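Back issues, and why I can't stop

I have gone and done it again. There was a box at the end of the trestle table at the Gistden market, bottom gone soft, full of old hobby magazines, and I was home by lunch with the lot of it on the back seat. That makes 94 issues in the hallway, if you're keeping track, and I'm afraid I am.

If you've been reading this blog for any length of time you'll know that my favourite kind of magazine is the small one. I mean the stapled ones put out by a club or a couple of keen people with a photocopier, the kind where the letters page runs longer than the features. Trasberg Quarterly is the one I love most. It started as a newsletter about model boats, wandered off into kites, spent a whole year on bread ovens and then settled down to being about whatever the readers felt like making. The colours on the early covers are never quite lined up and I think they're gorgeous!

What gets me every time is the letters. Somebody writes in to ask how to stop a canvas awning from sagging, and three issues later there are still people arguing about it, politely at first and then a good deal less politely. You get to know them by their initials. There's one reader from up the coast who disagreed with every single thing printed about varnish for six years running, and I was so pleased to find them still at it in this new box (yacht varnish, too many coats, you can imagine).

The ads are nearly as good. You could send away for a set of 39 rubber stamps, or a kit for a folding stool, or a bag of mixed buttons by weight. Fukier, the paper people, took the back page for years and used it to print a different fold-it-yourself box each time, with the dotted lines all marked out. I've made four of them. The one with the hinged lid has my paper clips in it and it's held up beautifully, although the corners have gone a bit furry.

I do have some sort of system, before my sister writes in again. Everything gets a gentle brush, outside if the weather's fine, and then it goes flat under a board for a week. I don't iron pages. I know people who do and I've seen it work, but my nerve fails me. Rusty staples come out with a blunt butter knife, slowly, and I sew the spine back with linen thread through the same holes. It takes me one cup of tea per magazine, sometimes two when the centre pages have stuck.
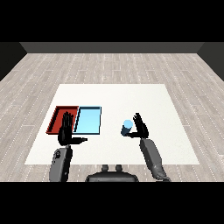
Red tray, blue tray

Sorting is the part I look forward to. I do it on the floor of the spare room on a Monday night, radio on, and I start by year and then get hopelessly sidetracked reading. Last week it was a long piece on Machala, written by someone who'd gone there to look at banana boats and come home with a whole notebook about the ferry timetables instead. No photos at all, only little pen drawings down the margin, and I read it twice. I'd never given a thought to ferry timetables before and now I have opinions.

I still have gaps, of course. The spring number from the second year keeps getting away from me, and I've only ever seen the bread oven special with its cover missing. A seller had one listed in April with postage that cost more than the magazine, and I dithered over it for two days, and by then it had gone. I'm still cross with myself. If you have one sitting in a shed, please, please write to me. I'll pay the postage and send you jam.

Next job is the index. The club put one out early on and then gave up, so I've been typing up my own, and it's at 857 entries with the whole of the kite period still to go. "Glue" has its own page. So does "Corrections to previous corrections", which is my favourite heading and one I didn't make up, they really did print it that way. I'll put the first section up on the blog once I've checked the spellings, and if you'd like it sooner, leave a comment and I'll email you the rough version.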